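Handheld gripper demos - how many before the policy stops missing the glass?

Doing the sink task, two hand-held grippers, one person. Trained on 285 demos, policy reaches for the glass fine but closes too early maybe one go in three. Is it data or is it me? Method is from the Manurung writeup, they say 317 was enough. Typical view from one of the grippers:
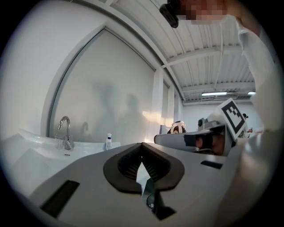

Page last changed: Friday, 20:17

Edit - clear glass, white basin, frosted panel behind. Fingers are the ridged rubber ones. Marker's on top of the other gripper.

Answer 1 (Fitriani Lumenta)
Data, but not the amount. We went from 317 to 2152 at Ikudthorpe and early closing hardly moved. What did help - 20 extra demos where you stop short, wait a beat, then close. Also check your latency matching between camera and finger width, ours was a few frames out and the policy learnt teh offset. Clear glass on white is hard anyway, try a coloured one first.

Answer 2 (Stikard)
just get more demos

Answer 3 (Mastosent)
Seconding latency. Replay one demo open loop, if it closes early there too its not the policy.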